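Posted in: Course Materials > Practical Robotics > Unit 4
Reading time: 6 minutes

Unit 4 handout: Looking after the kitchen cell

Gristerside Practical Robotics, Sep 18, 2018

This handout goes with the fourth practical. Read it before you come in, as the session starts at the bench and there is no talk beforehand. It covers the kitchen cell only. The Jalmont cell in the next bay has a different controller and its own sheet, and the settings below should not be copied across.

1. What the cell consists of

The cell is one arm with a two-finger gripper, a counter fitted out as a small kitchen, and a controller. The arm moves objects between the counter, the boxes and the drawer. It runs in sessions of up to 100 cycles, where one cycle is one pick and one place. After each session the counter is reset by hand and the log is filled in.

Most of the faults you will meet are dull ones. A cable has crept into the path of the arm, a finger pad is worn, or something on the counter has been left a little way off its mark. Faults inside the arm are rare and you are not expected to deal with them. If you suspect one, stop the cell, write it in the log and tell the bench supervisor.

2. Before power on

Walk round the counter first. Look for anything standing taller than it should, and for anything near an edge that the arm could push off. Check that the emergency stop is within reach of where you will stand, and press and release it once with the controller on and the drives off. The light on the controller should change each time. If it doesn't, the cell stays off for the day.

Next, look at the gripper cable. It should hang in one easy loop, with enough slack for the wrist to turn fully both ways. Turn the wrist by hand with the brakes released and watch the cable for the whole of the turn. A loop that is too short pulls at the connector, and a loop that is too long catches on box rims. Last year's group lost an afternoon to the second of these – the cable had hooked itself under a handle and the controller reported it as a collision, so everyone went looking for something in front of the fingers.

Any other leads should be kept out of the working area as far as the bench allows. Where one has to cross, note its position on the setup sheet so that the next group puts it back the same way.

3. Finger pads

The pads are the part that wears fastest. Change them every 400 cycles, or sooner if the surface has gone shiny. Both pads are changed together, even if only one looks worn.

To change them:

Close the gripper halfway and switch off the drives.
Undo the small screw on the side of each finger and slide the old pad down and off.
Wipe the metal behind it with a dry cloth. Do not use solvent.
Slide the new pad up until it stops, and do the screw up finger tight plus a quarter turn.
Open and close the gripper fully, three times, at low speed.

The pads we use come from Cleltamari and are sold in pairs. They are softer than the ones supplied with the gripper and give a better hold on plush and felt, but they mark more easily on hard edges. For a session with only hard objects, fit the original pads and say so in the log.

4. Setting the heights

Heights are taught by hand, one surface at a time. Bring the arm down in steps until the fingertips are just clear of the surface, slide a 7 mm gauge block underneath, and lower until it drags slightly. Save that point. The controller takes off the thickness of the block for you, so don't correct for it yourself.
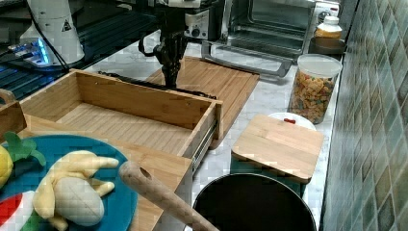 Do the lowest surface first and work upwards. A board or a lid that is lying at an angle needs two points, one at each end, and the controller will work out the slope between them. Boards shift a little when they are used, so take these points again after every session, even if nothing looks different.

The inside of an open box needs more care than a flat surface. The fingertips may be clear of the base while the knuckles are touching the rim. Check this from the side, with your head level with the counter, before you save the point. Then open the gripper to its full width at that height and look again.

5. The drawer slide

The drawer should move its whole length with light pressure from one finger. If it sticks, take the load out and try again before you do anything else. Grit in the slide is the usual cause. Brush it out with the small stiff brush, wipe the rail, and put one drop of light oil at each end. More oil only collects more dust.

If it still sticks, the rail is probably out of line. Slacken the fixings, push the drawer in and out a few times so that the rail finds its own position, and tighten them again with the drawer half open. Then reset the pull force. We use 6 newtons for the empty drawer. If the cell needs much more than that, go back to the rail, and leave the force where it was.

6. First cycles

Start at a quarter speed with a soft object. Run five cycles with one person on the stop and the other watching the gripper, then swap places and run another five. Keep your hands off the counter while the drives are on – this includes quick adjustments between cycles, which is when people get knocked.

If all ten go through, raise the speed to half. We do not run this cell at full speed in teaching sessions. It takes around two minutes to get through the ten slow cycles and there is no point in hurrying them.

7. Common stops and what to check

Stop on descent: height point out of date, or a board has moved. Take the height again.

Stop on closing: object turned the wrong way, or a pad has slipped down its finger. Check the pad first.

Stop on lifting: cable caught, or a soft object snagged on a box edge. Drives off before you free it.

Stop on drawer pull: see section 5.

Stop with no message: check the plug at the back of the controller. It works loose.

8. The log

Fill in the log at the bench and in pen. Put down the number of cycles run, the pads fitted, every stop and what you did about it. "Reset and carried on" is not enough, as the next group needs to know which point you took again and whether the stop came back. Groups using the Leitão method from Unit 2 should add their fault tree on a separate sheet.

Written reports on this practical are due in the first week of October. Two sides is plenty. Attach a copy of your log page and your height table, before and after.

Tagged: robot cell, gripper maintenance, handouts

This site uses cookies to remember your reading settings. Accept | Manage preferences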